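Clearing and Washing the Good Plates
Kitchen Notes, posted 8 Mar 2021

Big plates get chipped more often than small ones, and most of the chips happen between the table and the cupboard. The rim knocks the faucet, or another plate, or the corner of the counter. These are the habits that have kept our serving plates in one piece.

Clear from the outside in. Take away the mugs and small bowls first, then the basins, and leave the largest plate until there is open space on every side of it. If there is an electric kettle on the table, move it back to its base before you start stacking anything. A full kettle in the middle of a crowded table is the thing most likely to be knocked over.

Leave the tablecloth on until the end. A glossy wipe-clean cloth is slippery under a plate with a smooth foot, so lift the plate. Don't slide it. Sliding also drags any grit across the pattern, and once the print on the cloth is scratched it stays scratched.
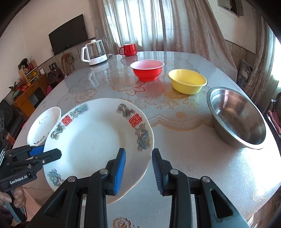

Carry a wide plate with two hands, one on each side, and never with a thumb hooked over the rim while the other hand opens a door. Printed or painted rims need some extra care. Scrape leftovers with a rubber spatula, and keep forks and knives off the decorated part.

For washing, put a folded dish towel in the bottom of the sink and swing the faucet out of the way. Use warm water and a drop of mild dish soap. Wash one large plate at a time. We used to do 4 or 5 together in the Vencombe sink at the old place and lost two that way in one April.

Dishwashers are fine for plain white ware. For anything with flowers or gold on it, check the back for a dishwasher mark. If there isn't one, wash by hand. The short 70 minute cycle on our Drirnix is still too rough for old decals, and they fade a little every time.

Stand plates on edge to drain, with a finger's width between them. They dry faster than they do lying flat, and you can pick one out by the rim without touching its neighbor.

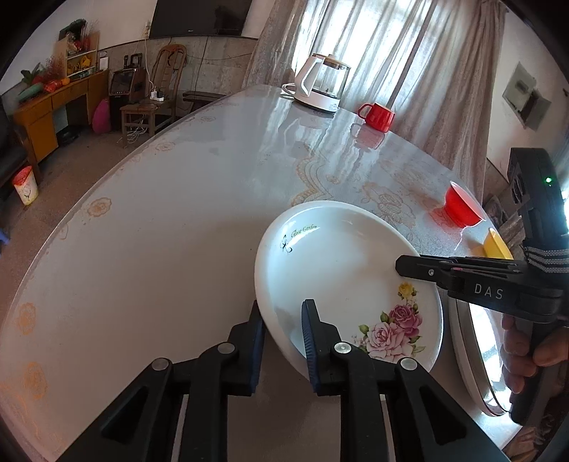

Rose Garden plate, with a second white plate on edge behind it.

Dry the foot ring as well as the face. Water sits in that groove and leaves a gray line on the plate underneath when you stack.

For storage, put the heaviest plates at the bottom and a paper towel or a round of felt between each pair. The felt rounds sold by Van der Linden are cut a bit small for serving plates, so buy the next size up or cut your own from an old blanket. Keep stacks low enough to lift in one go.

Tea stains come off with baking soda on a damp cloth. Rub lightly and rinse twice.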